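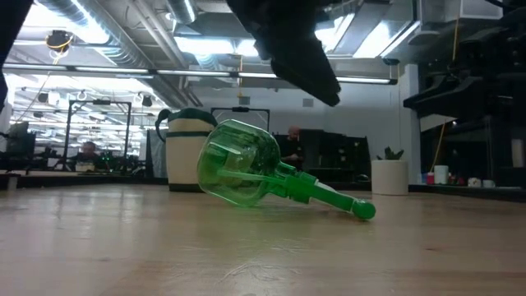 Olimia pump bottle, clear green, with the long straight spout.

The Olimia is for small pots on a table or a shelf. The spout is narrow, so water goes under the leaves of a succulent. Height 21 cm, price 20 euros — the collar and tube are included.
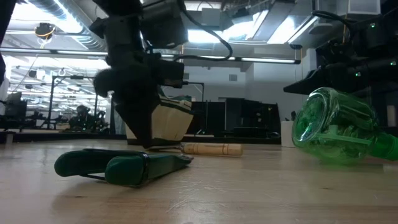

Our hand tools are sold separately. Most customers begin with one cutting tool and one for the soil. The pliers have thick green grips, close in color to the bottle, and the other tool has a light brown wooden handle with darker rings.

Related items
Setau plant pot
Hasik handle oil

Comments
Lanying Deng: Is a spare pump sold?
Karla Barrera: Yes, please write to us.

Contact | © Jurčo | Back to top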